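## 2. Background and Scope

This report covers the second half of our project on record keeping at small animal charities. The first half dealt with intake forms. The part reported here deals with how a charity records the working history of retired service animals, mainly dogs and horses, after they pass into its care.

The partner organization was the Lurholm Retired Animal Trust, which keeps a paper archive going back several decades. The archive holds 1,755 cards. Each card gives an animal's name, its type of work, the unit or employer it came from, and the date it was taken in. Later cards also carry a vet's summary.

### 2.1 Condition of the source material

The cards were written by many hands and follow no fixed format. We found up to three spellings of the same unit name within a single drawer. Dates were a larger problem. Some cards give the day the animal left service, some give the day it arrived at Lurholm, and a few give a date with no label at all.

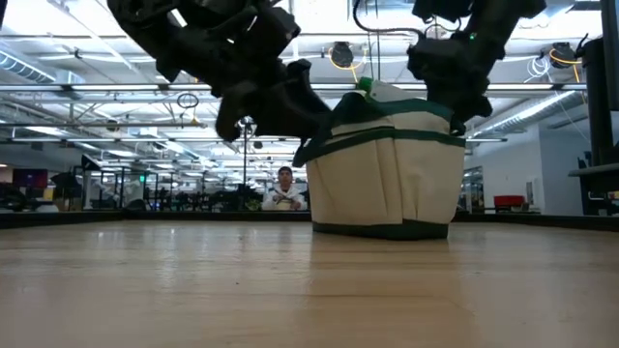
Unlabeled dates were entered in a separate field and left out of all later calculations. This lowered the number of usable records but kept the length-of-retirement figures consistent – a point our supervisor raised in the first review.

### 2.2 Data entry

Two of us typed each card independently into a spreadsheet named Nonach. A script compared the two versions and listed every cell that did not match. Mismatches were settled by going back to the card. Most were simple typing errors. The rest came from faded ink or from abbreviations such as "P.H.", which could mean either "police horse" or "pit horse". Where the employer was known, it settled the question. Where it was missing, the type of work was set to "unknown".

### 2.3 Record structure

The final structure uses two linked tables:

- **Animal** – name, species, sex, year of birth if given, type of work
- **Event** – date, date label, place, short note

Keeping events apart from animals allows one animal to have several postings. The Pinheiro scheme, which we tried first, stores everything in one row and ran out of columns for dogs that had changed handlers. 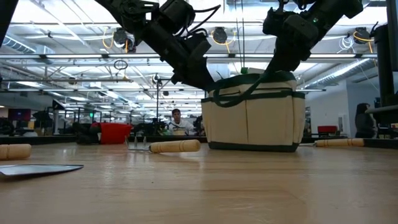 Vet summaries were stored as plain text in the note field. We considered coding them by condition but dropped the idea in October, when it became clear that older terms for lameness do not map onto current ones.

### 2.4 Search tool

A basic search page was built on top of the tables and given the working name Gistell. It accepts a name, a species or a range of years. Partial names are allowed. Results are sorted by intake date, with undated records at the end.

Known faults at the time of writing:

- Names with apostrophes return no results unless the apostrophe is typed.
- Year ranges ignore records that have only a service date.
- Printing from the results page cuts the last column.

The first fault has been fixed in the test copy. The second needs a change to the Event table and is covered in Section 4.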